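Chapter 4
Hands Near Food: Grippers, Gaps and the Rules We Work By

What you will learn in this chapter
How to read a gripper before you read its manual
Why a gap can be as risky as an edge
What "food contact" and "splash zone" mean in a written risk assessment
How to set and record a force limit
How to write a house standard that people will really follow

Before you start
You should have finished Chapter 3 and be happy with the words payload, reach and stopping distance. Keep your workbook to hand, as there are two short written tasks along the way.

4.1 Why start with the fingers?

Ask a roomful of new technicians where the danger in a robot cell lies and most will point at the arm. Fair enough! The arm is big, it moves quickly, and the early rules of our trade were mostly written with it in mind. But spend a week in a kitchen, a bakery or a packing room and your eye starts to travel down the arm to the part that does the touching. The fingers meet the product. They meet the tray. Sooner or later they meet somebody's hand as well, and a good deal of what we call good practice is about making that meeting a gentle one.

I came to this subject through cake. My first proper job was at the Helham training kitchen, where a small arm moved portions from a counter to a serving tray, and I was handed a clipboard and told to find out whether it was fit to be used near food. I had no idea how large a question that was. I filled the clipboard in one afternoon and went back for more paper, and I have been fascinated by grippers ever since.

Work near food brings two families of rules together. One protects people from the machine: crushing, trapping, sharp tips, unexpected starts. The other protects the food, and so the person who eats it, from dirt, loose parts, lubricants and leftovers of the last batch. The two families don't always pull the same way. A soft cover that makes a finger kinder to a hand may be harder to wash. A deep slot that makes a finger lighter may hold crumbs. Learning to see both sides at once is the real skill of this chapter, and it is a lovely skill to have, for you will never look at a machine the same way again.

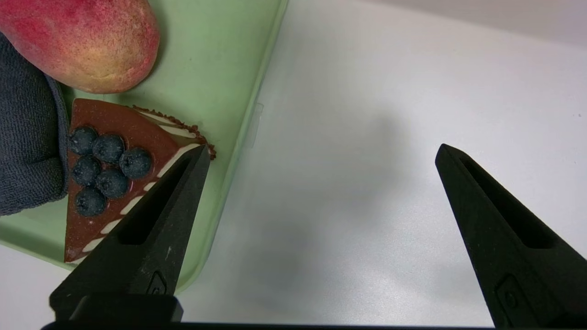
Figure 4.1 Gripper fingers beside a slice of chocolate cake with blueberries. Note the tapered tips and the slot along the inner face of each finger.

Spend a minute with Figure 4.1 before reading on. The first thing an assessor looks for is shape. Tapered tips are good at getting in beside a soft item, and they also put whatever force there is into a small area. The same squeeze that feels mild from a broad pad can hurt from a point. So the tip, and never the middle of the finger, is where we take our force reading.

Next come recesses. Every slot, screw head and join is a place to be listed on the cleaning sheet. Crumbs and cream are the classic test, one dry and one sticky, and a method that clears one may only spread the other. Look as well at what shares the working area with the food. Fruit and cloth are both in the figure, and each would need its own line in the assessment: fruit can roll, and cloth can catch.

4.2 Three zones

Most written assessments for food handling divide a cell into zones. The names vary from site to site, but the idea is the same.

Food contact zone. Any surface that touches food in normal use. Materials must be suitable for food, smooth, and cleaned by a method that has been written down and tested.

Splash zone. Any surface that food may reach and then fall back from. It is cleaned to the same standard wherever there is a path back to the product.

Non-food zone. Everything else. It still has to be kept clean and in good repair, and no part of it may shed flakes, screws or grease.

Trainees often put the gripper body in the last group. Think about cream, then think again!

4.3 Setting a limit and writing it down

At Groncombe, where the bench exercises in this book were first tried, the house rule for the Lello gripper is a closing force of 9 newtons at the tip for soft items. The cell is checked after every 600 cycles and the finger pads are replaced at 3,000, whether or not they look worn. These are local figures. They suit one gripper, one product and one team, and you must not copy them into your own assessment. Copy the habit: a number, a place to measure it, a time to check it again, and a name beside the signature.

Lungile Pillay, who wrote the Groncombe sheet, keeps the whole thing to 2 pages. Her first draft was far longer, and the night shift had stopped reading it by the second week. The short one hangs by the emergency stop and has thumbprints all over it.

Task 4A
Choose a gripper you can get close to. With the power isolated and locked off, sketch one finger from the side and mark every edge, recess and fixing. Shade the food contact zone in one colour and the splash zone in another.

Task 4B
Write the first five lines of a cleaning sheet for the finger you have sketched. Swap with a partner and try to follow theirs to the letter. Mark any line where you had to guess.

Section 4.4 takes up the Venckus method for measuring force at the tip. You will need your sketch from Task 4A.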